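Hi Bernice,

April update on the handling rules, as promised, and it's a longer one than last time because we finally have something to show for your money!

The big news is that the good practice sheet is down to 2 pages. You'll remember the draft Mohammed-Awal and I sent you had 29 rules in it, and people at Prakov told us (politely) that they'd stopped reading halfway. We've cut it to 17. Most of what went was stuff about paperwork. What stayed is what people do with their hands: check the finger pads before you start, close slowly on anything thin, keep the other gripper well away from the one that's working, and stop if someone steps in close to the table.

Lamisi has been pushing for a separate rule on kitchens and I've come round to her view. Homes are cramped, there's a stove close by, and there are other people around who just want their dinner. So the new rule 9 says everyone in the room gets told what's going on before the first pick, and the burners stay off. Mariama wants it stricter than that. We're still arguing.

Money: we've spent 4000 of the grant so far, nearly all of it on training time. Nothing odd to report there.
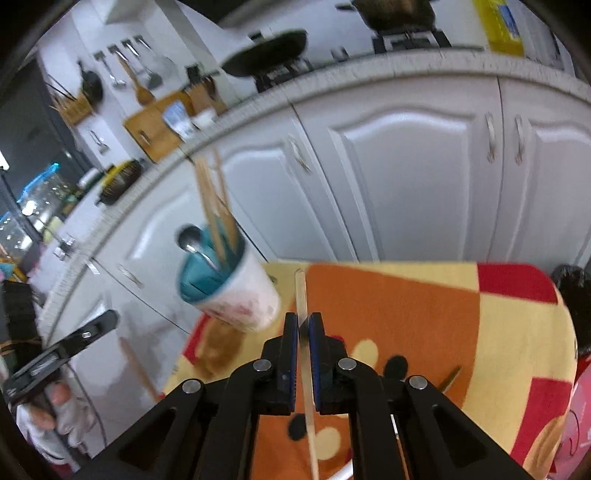

Safe Handling Team, Bistudach

Chopsticks are our test piece for the thin-object rule, and I love them for it. The wording now says to bring the two fingers in from either side and keep the stick lined up between the pads. We also added a line about cups: if there are spoons and chopsticks standing in one, treat the whole thing as one item that can tip.

Still to do: the Fadel people owe us comments on rules 11 to 14, and I need your okay on the kitchen wording before it goes to Amoah for layout. Could you get that to me before the end of the month?

Thanks as ever,
Amerley Asamoah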